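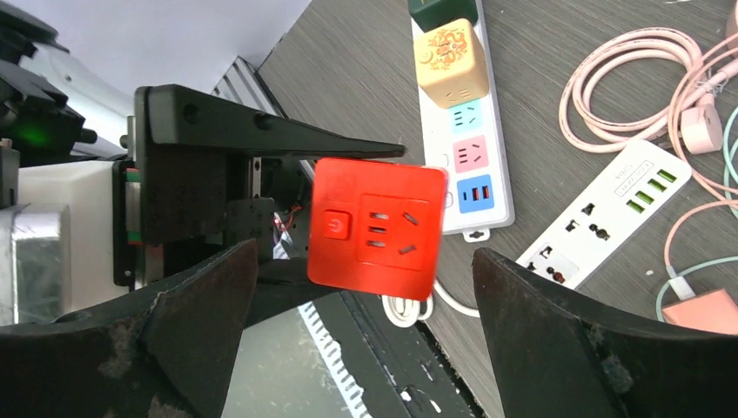
Figure 1. The red smart plug between the gripper fingers, open day at Amport.

Site Visit Report: Two-Arm Handling at the Amport Open Day
Course: Introduction to Automation
Date of visit: October 31, 2023

1. Why I went

Our course asks each student to visit one place where robots are being used or shown and to write up what they saw. I picked the open day at Amport because it was close to campus and because the flyer made a claim I wanted to check. It said the two-arm station there could "tidy any desk." I have a desk. I also have doubts about the word "any," and most of this report is about those doubts.

The station was set up by Skatemis, which is a small group inside Amport. Dörte Kramer ran the demonstration and took questions afterward. She was patient with me, even when I asked the same thing twice in different words. Where I quote numbers below, they come from her talk or from the handout, and I did not have a way to check them.

2. The task

The job was to deal with the kind of clutter that collects around a power strip: plug adapters, charging cables, a hub, a power bank. According to the handout, the robot has to pick up an adapter, bring it to the strip, line it up and push it in. Taking adapters out again and sorting the rest of the table are listed as separate tasks, and only the first one was shown in full while I was there.

I think this is a better choice of task than stacking blocks, which is what I saw at the Schwerdtfeger open house in January. Blocks forgive mistakes. An adapter has pins, and the pins either go into the slots or they don't. The red plug also has a shiny face and rounded corners, which gives two flat fingers less to hold on to than a block would. In Figure 1 it is sitting slightly tilted in the grip. I asked if a tilt like that matters. Kramer said the software corrects for small angles before the push. I asked how small. She said it depends on the plug, and we left it there.

3. How the demonstration went

We were told to expect 11 tries in the session. The audience stood on the open side, so I could see the table well enough but had a poor view of the pins whenever an arm was in the way. I decided beforehand to write down only what I could clearly see and to call a try a success only if the adapter stayed in the strip after the gripper let go.

By that rule, 5 tries were successes. Kramer's own total was higher by 2. The difference comes from two tries where the adapter went in at an angle and was nudged straight by hand before the next run. She called these "assisted." I don't think that is dishonest, and she said it out loud, but the poster next to the station had only one success rate on it and no mention of assistance.

The misses were mostly of one type. The gripper arrived in the right place, pressed down, and the adapter turned a little in the fingers. My guess is that the grip slips once the pins touch the strip. I can't prove this from where I stood, and it could just as well be that the arm came down slightly off to one side. A force reading would settle it, but none was shown on the screen.
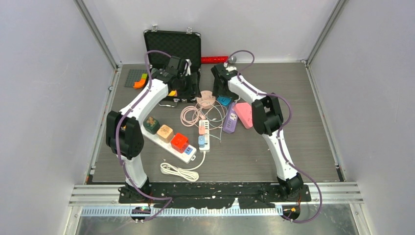
The second thing I kept coming back to was the table itself. It looked messy, and the handout uses the word "cluttered" several times, but clutter can be arranged. The loose charging cables were over to the right, while the strip with most of the adapters was in the middle with its cord coiled up in front of it. At home my cords are under everything. The walls around the station also keep the background plain, and I would like to know how much of the result depends on them. I asked if the team had tried it with a cable lying across the strip. The answer was that this is planned.

I also asked about the second arm. In the part I watched, the right arm did very little that one arm could not have done alone. Kramer explained that holding the strip still with one gripper while the other pushes is the long-term goal, and that their partners at Warard are working on the timing between the arms. I believe her that it is hard. But the flyer sold two arms working together, and I mostly saw them taking turns.

4. The training numbers

The handout says the system learned from 1,563 recorded runs done by people guiding the arms. That sounded like a lot until I asked how many different adapters were used. She did not have the figure with her. If most of those runs used the same few adapters, then a good result on the same few adapters tells us little about "any desk." This was the question I most wanted answered, and I have emailed her about it. If a reply arrives before the final version is due, I will add it as an appendix.

5. What I would want to see next

A fair test would use an adapter brought in by a visitor, placed by the visitor, with no hands on the table until the try is over. I offered the charger from my backpack and was told the insurance did not allow it.

I would also like the poster to give assisted and unassisted tries separately. With both numbers in view I would have come away more impressed, since five clean insertions with a plain two-finger gripper is good work for a small group. My partner for the lab section plans to go to the spring session, and I have given her my tally sheet so that we can compare counts made the same way.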